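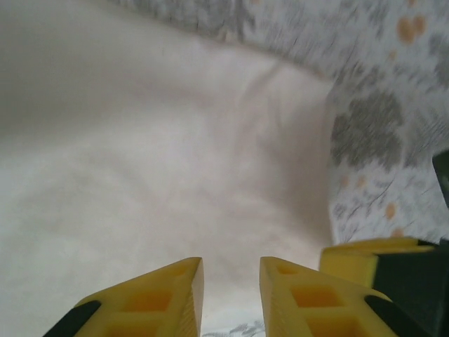 Temps de lecture : 2 min

Cahier d'atelier, teinture et apprêts - 05/08/2021

Reprise des essais de mordançage à l'alun sur coton écru, lot Omley. Le bain de janvier donnait un jaune terne sur les lisières et correct au centre. Belmiro penche pour un décreusage insuffisant, moi pour l'eau de Dusville, trop calcaire. Les deux se testent séparément.

Protocole du matin : décreusage au carbonate de soude, 60 minutes à frémissement, rinçage jusqu'à eau claire. Trois coupons de 100 g, coupés dans le même lé, droit-fil repéré au fil rouge. Alun à 15 % du poids de fibre pour A et B, 20 % pour C. Eau du réseau pour A, eau déminéralisée pour B et C. Trempage une nuit, couvercle posé, sans agitation.

Remarque sur la pesée : la balance Sheehan dérive de 3 g quand la hotte tourne. Hotte coupée pendant la tare, remise ensuite. Keegan doit refaire l'étalonnage, le certificat est périmé.

Coupon témoin : goutte d'eau absorbée immédiatement au centre, avec retard près de la lisière. Ça va plutôt dans le sens de Belmiro. Il reste sans doute de l'encollage. Essayer un désencollage enzymatique avant le carbonate, sur un quatrième coupon (D), le reste identique à B.

Imprimés : Mereana demande si les pigments gris tiennent au lavage alcalin. Frottement à sec sans dégorgement, frottement humide à faire. Ne pas mettre d'imprimé dans le bain des écrus tant que ce n'est pas vérifié.

Stock : il reste 26 sachets d'alun, carbonate à recommander chez Drarkuro. Le pH-mètre est chez Ivan, bandelettes en attendant (lecture entre 10 et 11 sur le bain de décreusage, peu précise).

À faire :
- sortir A, B, C, essorer sans tordre, sécher à plat
- découper D dans la chute du même lé
- demander à Keith la dureté de l'eau relevée à l'arrivée de l'atelier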